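Open day at Steson, 2026-09-14

Steson opened its workshop on Bellamy Street to visitors in the afternoon. I signed in at the side door, got a badge and was put in the second group, 12 people, mostly from small packaging firms. Siham Bennani took us around.

The first stop was the old test hall, now storage. The second was the table-setting bench, where staff record handling tasks with a hand-held gripper. The operator squeezes the handle, the fingers close, and a camera on the tool takes in everything in front of them. Bennani said they have 68 household tasks on the list and want 130 by March. Trays and plates take up a good part of the list — a thin rim is hard to get hold of.

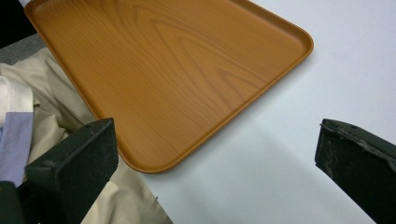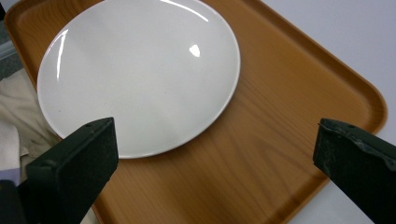
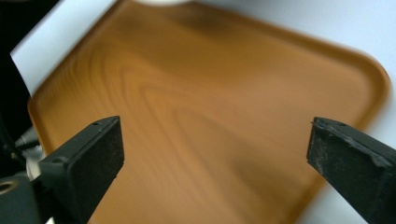

Tray work at the bench, from the gripper's camera. The plate is in the second picture.

Visitors could try the tool. It is heavier than I expected, and my wrist was tired after three tries. Thaddeus Zamora, who runs the bench, told me new operators practice for two days before any of their recordings are kept. He would not say which customers the work is for.

The last part was a talk on the Jorkari software, which sorts the recordings. It ran long and the slides were hard to read from the back. Coffee was in the front office afterward. Parking is behind the Camard building, entrance on the left.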